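Home Products Stations Parts Support Contact

Damano Practice Table for Robot Learning

March, by Aroha Bolger

The Damano is our table for people who teach arms by showing them. You put an object on the mat, run the arm through the job, save the run, move the object and go again.
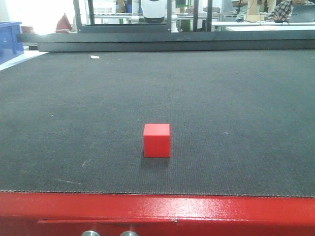 We built the first one after Volker Strobel got tired of tape marks and wobbly desks, and we've been improving it ever since! The current version keeps the parts that worked (heavy base, dark textured mat, plenty of open space) and fixes the cable routing, which was a pain on the old one. Small blocks don't skate off when a finger brushes them, and the plain gray makes bright objects easy for a camera to pick out.

What we really love is the software side. Magesa, our recording tool, saves the camera view, joint positions and gripper state on one clock, so you don't spend your evening lining up files. After each run it suggests a new starting spot for the object, and it favors the areas your set has barely touched. Jannik Nolte wrote that part and it's terrific. Before we had it, everybody put the cube down in the middle without thinking, and then wondered why the trained arm got lost near the edges.

Bad runs are worth keeping, too. Tap the foot switch and the run gets tagged as a miss, with a spoken note if you want one. Leonardo Marino records most of our pick-up sets and swears by the notes (his are long). One operator who has settled in can save about 353 runs in a working day on a simple pick-up job.

In the package:

Table with mat and rear rail
Magesa license for 5 recording stations
Foot switch with cable
Starter set of 2,000 recorded cube pick-ups
9 ready-made task scripts, from single pick-up to sorting by color

The arm and cameras are sold separately. If you already own an arm, write to us with the model and we'll tell you if there's a base plate for it. Spare mats ship flat; please don't fold them.

Setup help is by video call on Wednesday mornings. Ask for Aroha or Jannik.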